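Hand-held gripper work at Cirkau

Hand-held gripper work is the job of doing small bench tasks with a gripper in each hand, so that a robot can later be taught the same moves. I've done it at Cirkau for a while now, so this entry leans on our shop – other places will have their own habits.

Before the changeover in August, we packed and hung keyrings and charms with bare fingers. Then the Ronix line came in, and 10 of us moved over to the teaching benches. Dörte Voß, our floor lead, set the shifts at 4 hours, which my wrists are grateful for!
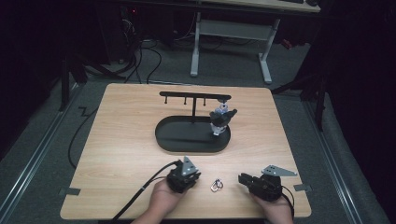
Small metal clips are the fiddly part of the job. You lose the feeling in your fingertips, you learn to come at a piece from both sides, and you get a lot more patient (or you go back to packing, as a couple of my mates did). Clotilde Coste, who trained me, reckons a new starter needs 239 goes at a clip before it feels normal. I think she made that up, but it's a good number.

Pay went up a bit with the new job title. The old colour-coded bins are gone, and so is most of the chatter, as people concentrate harder at the benches. Some of the crew miss that, me included. The union still wants to know what happens to us once the line can do its own hanging, and management hasn't given a straight answer yet.

See also: Retance method; Mridha bench.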